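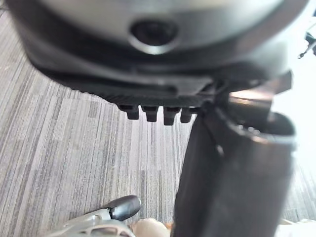
What makes people come back to a small hotel a second time?

Breakfast, a quiet room, and somebody at the desk who remembers which one they had, according to Halfdan Skov, and he's been running one long enough that I'm inclined to believe him.

I'd stayed at the Worora twice before I asked him for an interview. The first time was a work trip and I barely noticed the place, I was in at ten at night and gone by seven. The second time I brought my sister and we had two whole mornings with nothing to do, and that's when I got curious. It has 16 rooms. It doesn't have a pool or a gym. And yet the breakfast room was full of people who clearly knew each other from previous visits and were swapping marmalade across the tables!

So I wrote to Halfdan, and he said come by after checkout time, bring questions, the coffee is on the house.

He talks fast and he gets up a lot. In the first half hour he took two phone calls, carried a suitcase upstairs and told a delivery driver where to leave the eggs. "Sorry, sorry, go on," he said every time he sat back down, and then he'd start talking before I could go on.

I asked how he ended up with a hotel. He used to sell bathroom fixtures for a company called Viltine, and the previous owners were customers. "They wanted new showers, and then they wanted cheaper showers, and then one day they said, do you want to just buy the building? I laughed. I went home and told Ditte and she did not laugh." Ditte Blöndal is his business partner, and she handles the money and the bookings. She came through while we were talking and corrected him on the price of the showers.

The first winter was rough. In February they had six guests in one week, and one of those was Ditte's uncle. "He complained about the pillows," Halfdan said. "He was right, too. They were terrible pillows. We had bought them in bulk and you could feel the table through them if you put one on a table." They replaced every one of them that month, which came to a little over 2,000 dollars with the new mattress covers, and he still thinks it's the best money they've spent.

I wanted to hear about breakfast, obviously. They don't do a hot buffet with the metal lids. Cauã Bezerra cooks to order from a short menu, and the bread comes from Gunnlaugsson, the bakery two streets over. I'd had the cheese omelet both mornings on my last stay and I asked Cauã what was in it (he'd come out to see who was asking about him). "Butter," he said. "More than you want to know." He came from a big resort kitchen where they'd put out breakfast for hundreds, and he told me he likes being able to hear what people say about the food through the door. Mostly he likes it, anyway.

What about bad reviews? Halfdan made a face. He reads all of them, usually late at night, which Ditte has asked him to stop doing. The one that bothered him most was about the street noise in the front rooms. "I wanted to write back and say, it's a city, there are cars. I wrote it. Ditte deleted it." They ended up putting heavier curtains in the front rooms and offering the back ones first to anybody who mentions being a light sleeper. If you're booking, mention it! I had a front room on my first trip and a back room on my second and I slept a whole lot better in the back.

Parking is still a sore point. There are four spaces and the lot on Roden Street charges 20 dollars a night, and I told him that seemed steep. He said everybody tells him that. He's been trying to get a guest rate out of them and so far all he's gotten is a free calendar.

Before I left I asked where he stays when he goes on vacation himself. He had to think. "My cousin's couch," he said. "Very good location. No breakfast."

Then the phone rang again, somebody wanting to know if they could bring a dog, and he was telling them yes, a small one, how small is it, as I picked up my coat.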